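Desktop computer case

A desktop computer case, also called a chassis, tower or cabinet, is the box that holds the working parts of a desktop computer. It gives those parts something solid to be screwed to, guides air past the ones that get hot, and keeps dust, fingers and spilled drinks away from them. It is also one of the most overlooked objects in everyday computing, and one of the most rewarding to look at closely!

Open Dell desktop computer, four views into the case
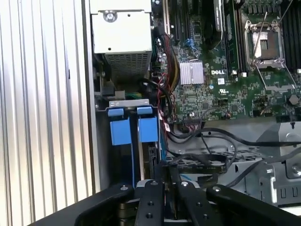
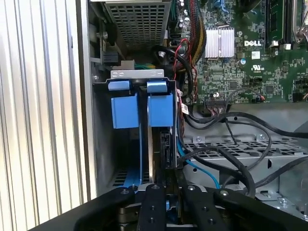
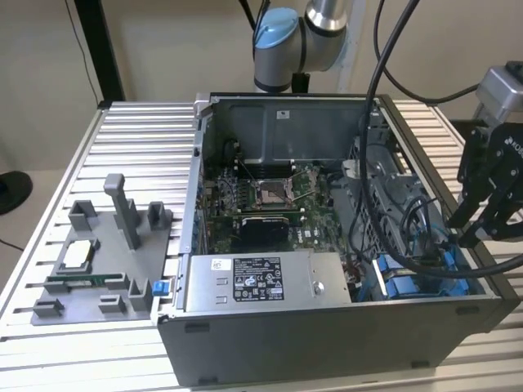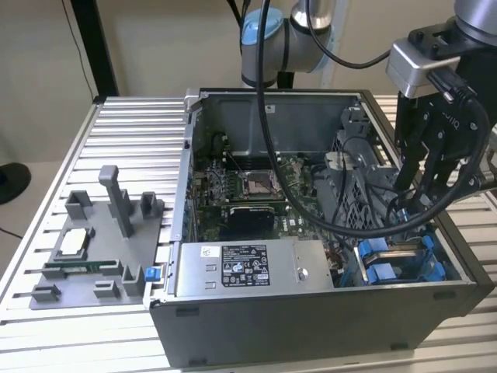
Contents
1 Early cases
2 Layout
3 Materials and panels
4 Tool-free design
5 Airflow and noise
6 Collecting
7 See also

Early cases

The first home computers often had no separate case at all. The keyboard and the circuit board shared one plastic shell, and a television served as the screen. As machines gained room for extra cards and disk drives, the shell grew into a wide, flat metal box that sat under the monitor. This shape, still called a "desktop" in the strict sense, was the standard office look for years, and many people of a certain age can still hear the heavy clunk of its power switch.

The tower came from a simple change: stand the box on its edge and put it on the floor. Desks suddenly had space on them again. Builders could stack drives one above another near the front, and a full tower might have had more drive bays than its owner would ever fill. That spare room was part of the charm – an empty bay always felt like an invitation.

Layout

Most towers follow a plan shared by many makers. The motherboard lies flat against one side wall, held off the metal by short threaded posts called standoffs. Its connectors face the back, where they poke through a cutout. Expansion cards stand at right angles to the board, and their metal brackets close off the slots at the rear.

The power supply traditionally sits in an upper rear corner. Many newer cases put it at the bottom, where it can draw cool air through a vent in the floor. Drives usually live toward the front, although small solid-state drives can be tucked almost anywhere, including behind the motherboard.

Shared sizes for boards, screw holes and power supplies are the quiet triumph of this whole field. They let a person keep a favorite case through several generations of parts, and they let small workshops sell cases without making anything else.

Materials and panels

Steel sheet is the usual choice. It is cheap, stiff and easy to stamp, and ridges pressed into a flat wall make it much stiffer without adding weight. Aluminum is lighter and takes a lovely finish, though thin panels can hum if they are not well fastened. Front covers are mostly plastic, and glass side panels have become common on machines meant to be seen.

Good cases have rolled or folded edges. Anyone who has worked inside an old bargain case will remember the other kind.

Tool-free design

Office machines are often built so that a technician can swap parts quickly. Latches, sliding rails and snap-in drive carriers take the place of screws, and bright plastic is often used to show which pieces are meant to be pressed or pulled. The Wurnlow office tower is fondly remembered for a side cover that came off with one lever, and an upkeep crew with 80 machines to get through before lunch could truly feel the difference.

Airflow and noise

Air normally enters at the front and leaves at the back. Large, slow fans move as much air as small, fast ones with far less noise, so the move from fans of 80 millimeters to bigger ones was a happy day for ears everywhere. Sizes of 120, 140 and even 200 millimeters are now sold. Loose cables, clogged filters and missing slot covers can all upset the flow.

Collecting

Old cases have a small but lively following. Collectors look for unyellowed plastic, original badges and working key locks. The Celler slimline, the tall Stiditz server tower and the Tsai cube all turn up at swap meets, the last of these usually missing at least one of its 3 rubber feet. Some owners restore them faithfully. Others fit modern parts inside and leave the outside alone, a style known as a sleeper build.

See also

Motherboard
Power supply unit
Drive bay
Computer fan
Sleeper build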